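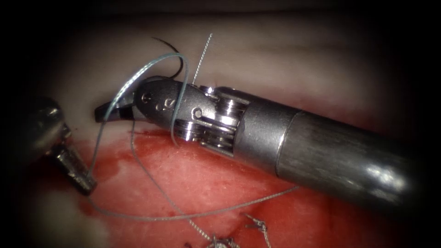 Noemi Park의 반론에 따르면 수술 시간 기록의 오차는 어느 방향으로든 고르게 생기므로 표본이 충분히 크면 서로 상쇄되고, 병원 간 평균을 비교하는 데에는 지장이 없다. 널리 받아들여지는 주장이지만 우리는 동의하기 어렵다. 상쇄가 일어나려면 오차가 우연한 것이어야 하는데, 우리가 검토한 기록에서는 그렇게 볼 근거를 찾지 못했다.

분석 대상은 Istivdale과 Trorneck 두 병원의 수술 기록 3814건이다. 이 가운데 3121건에서 종료 시각의 분 단위가 0 또는 5로 끝났다. 시계를 보고 그대로 적었다면 나오기 힘든 분포이다. 기록자가 값을 반올림했거나, 나중에 기억에 의존해 채워 넣었거나, 예정표의 숫자를 옮겨 적었을 것이다. 자료만으로는 셋을 구별할 수 없으며, 구별할 수 있다고 주장한 선행 연구들도 그 절차를 제대로 밝히지 않았다.

더 곤란한 것은 '종료'의 정의이다. Istivdale의 지침은 마지막 봉합이 끝난 시점을, Trorneck의 지침은 환자가 수술실을 나간 시점을 종료로 본다. Ochoa와 Ledesma의 비교 연구는 두 값을 같은 열에 넣고 평균의 차이를 숙련도의 차이로 해석하였다. 저자들은 부록에서 정의의 불일치를 인정하면서도 그 영향이 '제한적'이라고만 썼는데, 무엇에 비추어 제한적인지는 끝내 나오지 않는다. 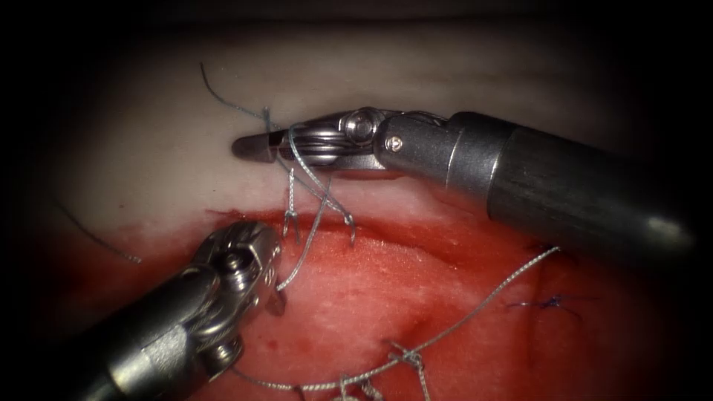 정의를 하나로 통일한다고 문제가 사라지는 것도 아니다. 마지막 봉합을 기준으로 삼더라도 매듭을 지은 때인지, 실을 자른 때인지, 집도의가 손을 뗀 때인지에 따라 값이 달라진다. 짧은 수술일수록 이 차이가 전체 시간에서 차지하는 비중이 커진다. 그런데도 검토한 문헌 대부분은 수술 시간을 분 단위 정수로 제시하고, 그 위에 소수점 아래 둘째 자리까지 평균을 계산해 놓았다. 원자료가 감당하지 못하는 정밀도이다.

Derkach 기록 체계의 도입으로 사정이 나아졌다는 보고도 있다. 버튼을 누르면 시각이 자동으로 저장되므로 반올림이 개입할 여지가 없다는 것이다. 반올림은 줄었을 수 있다. 그러나 버튼을 언제 누르는지는 여전히 사람이 정하며, 해당 보고는 이 지연을 측정하지 않았다. I-hsuan Chung이 심사 의견에서 같은 점을 물었을 때 저자들의 답변은 사용자 교육을 실시했다는 것이었다. 교육 여부와 지연의 크기는 별개의 문제이다.

본 절에서 '조작 구간'은 기구가 절개 부위에서 작업하는 동안만을 가리키며, 준비와 정리에 든 시간은 포함하지 않는다(그림 2). 이렇게 좁혀 잡으면 비교 가능한 기록의 수가 크게 줄어든다. 우리는 그 손실을 감수하는 편을 택했다.

그림 2. 절개선 위에서 작업 중인 수술 기구.
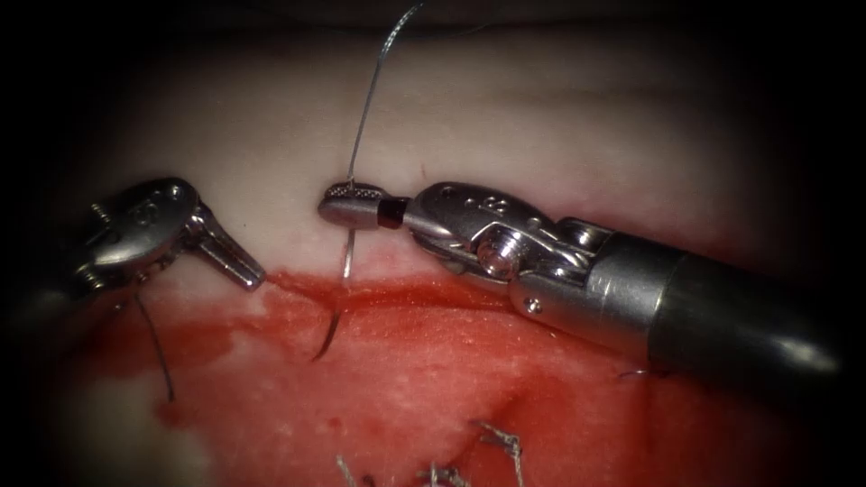
4.3 평균값 비교의 한계

조작 구간만을 다시 비교했을 때에도 두 병원의 우열을 말할 수 있는 결과는 얻지 못했다. 환자 구성이 다르고, 난이도 분류는 병원마다 집도의의 자기 평가에 맡겨져 있었다. Khôi Đoàn은 난이도를 보정하면 차이가 드러날 것이라고 제안하였으나, 보정에 쓸 변수가 바로 그 자기 평가라는 점에서 우리는 이 방법을 채택하지 않았다. 외부 평가자가 매긴 난이도가 확보되기 전까지 수술 시간을 숙련도의 대리 지표로 쓰는 관행은 유보되어야 한다.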